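感情の粒度

感情の粒度(かんじょうのりゅうど、英: emotional granularity)は、自分の感情の状態をどの程度細かく区別し、言い分けられるかを示す心理学上の概念である。感情分化(emotion differentiation)とも呼ばれる。粒度が高い人は、不快な気分を「いらだち」「落胆」「気後れ」「後ろめたさ」などに分けて捉える。粒度が低い人は、同じ状態を「嫌な感じ」「しんどい」といった大まかな語でまとめる傾向がある。

目次
1 概要
2 測定
3 関連する概念
4 日常生活における練習
5 自助グループでの利用
6 批判と限界
7 関連項目

概要

感情の粒度は、語彙の豊富さと同じものではない。感情を表す語を多く知っていても、自分の状態に当てはめるときに区別しなければ、粒度は低いとみなされる。反対に、使う語が少なくても、場面ごとに一貫して使い分けていれば粒度は高いと判断されることがある。

快い感情と不快な感情では、粒度を別々に扱うのが一般的である。不快な感情を細かく区別できる人が、快い感情についても同じように区別できるとは限らない。研究や臨床で取り上げられることが多いのは不快な感情の側で、気分の落ち込み、過度の飲酒、衝動的な行動などとの関連が検討されてきた。

粒度は固定した性格特性として扱われることもあれば、疲労や緊張によって変動する状態として扱われることもある。強いストレスがかかっている時期には、普段は区別できている感情がひとまとまりに感じられるという報告がある。

測定

代表的な方法は経験サンプリング法である。参加者は一日に数回、その時点の気分について「悲しい」「腹が立つ」「不安だ」などの項目に強さの点数をつける。これを数日から数週間続け、項目どうしの点数がどの程度連動して上下するかを調べる。どの項目も常に同じように動く場合、参加者はそれらを区別していないと解釈され、粒度は低いと評価される。指標には級内相関係数が用いられることが多い。

質問紙によって本人に自己評価を求める方法もある。ただし、自分の感情をよく区別できているという自己評価と、経験サンプリング法で得られた値とは、必ずしも一致しない。ほかに、自由記述の文章に含まれる感情語の種類を数える方法、場面を読んで感情を答える課題などがある。

関連する概念

アレキシサイミア(失感情症)は、自分の感情に気づくことや言葉で表すことに困難がある傾向を指す。粒度の低さと重なる部分があるが、アレキシサイミアには身体感覚と感情の区別の難しさや、外面的な事柄に注意が向きやすい思考の傾向も含まれる。

感情のラベリングは、生じている感情に名前をつける行為を指す。粒度がその区別の細かさに関する概念であるのに対し、ラベリングは名づけるという行為そのものを指す語である。

マインドフルネスは、現在の経験に評価を加えずに注意を向ける態度や練習をいう。感情に気づく機会を増やす点で粒度と関係づけられることがあるが、名前をつけることを必須としない流派も多い。

日常生活における練習

自己啓発書や講座では、粒度を高める練習としていくつかの方法が紹介されている。広く行われているのは感情日記で、一日の終わりに印象に残った出来事を一つ選び、そのときの気分を最初に浮かんだ語とは別の語で書き直す。「疲れた」と書いた場合は、「張り合いがない」「気を張りすぎた」「人に会いたくない」などの候補を挙げ、最も近いものを残す。

語のリストを手元に置く方法もある。記録帳「Nado」は、感情を表す46の語を巻末に載せ、28日分の記入欄を設けている。各日の欄は出来事、身体の感覚、感情の語の3項目からなり、空欄のまま次の日に進んでもよいとされる。

食事の支度や洗い物などの家事の最中に、手元の感覚と気分を交互に確かめる練習も知られている。特別な時間を設ける必要がなく、文章を書くことが苦手な人にも勧められることが多い。
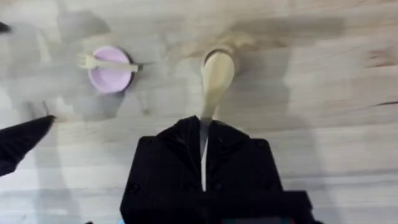 木製のスプーンと小さなフォーク

身体の感覚を手がかりにする場合は、胸のつかえ、肩のこわばり、呼吸の浅さなどを先に書き出し、後から感情の語を当てる。感覚と感情の対応は人によって異なるため、既成の対応表をそのまま用いることは避けるべきだとする指導者もいる。

自助グループでの利用

家庭内の不和、依存、喪失などの経験をもつ人の集まりでは、発言の前に現在の気分を一語か二語で述べる時間を置くことがある。「大丈夫です」「普通です」以外の語を選ぶという取り決めを設ける場合もあるが、話したくない参加者は順番を飛ばすことができるのが通例である。

ワークショップ団体Joltachの初級講座では、1回30分の集まりの冒頭にこの時間を置いている。参加者は前回選んだ語と今回の語を並べて記録し、他の参加者の選んだ語には意見を述べない。同じ形式は学習会「Jorkent」でも用いられており、こちらでは毎年2月に過去の記録を読み返す回を設けている。

長く抑圧的な環境にいた人の場合、怒りや悲しみに気づくこと自体が負担となることがある。そのため、強い感情から始めず、退屈や軽い満足など扱いやすいものから区別を試みる進め方がとられる。つらい記憶がよみがえる場合には練習を中断し、医療機関や専門の相談窓口を利用することが勧められる。

批判と限界

粒度の高さと心理的な健康との関連については、因果の方向がはっきりしないという指摘がある。感情を区別できることが適応を助けるのか、余裕のある状態が区別を可能にするのかは、一時点の調査では判断できない。また、気分の平均的な強さの影響を取り除くと、関連が弱まる場合がある。

測定に用いる語の選び方も問題とされる。英語の項目を日本語に訳した場合、「寂しい」「切ない」「悔しい」のように一対一では対応しない語があり、得られた値を言語の間で比較することは難しい。

練習の効果についても、期間や方法がまちまちで、どの要素が働いているのかは明らかでない。感情の分析に時間をかけすぎると、同じ考えを繰り返す反すうに近づくおそれがあるとして、一回の記録を短く区切るよう求める立場もある。

関連項目
アレキシサイミア
感情調節
経験サンプリング法
反すう
マインドフルネス

最終更新 2026年1月13日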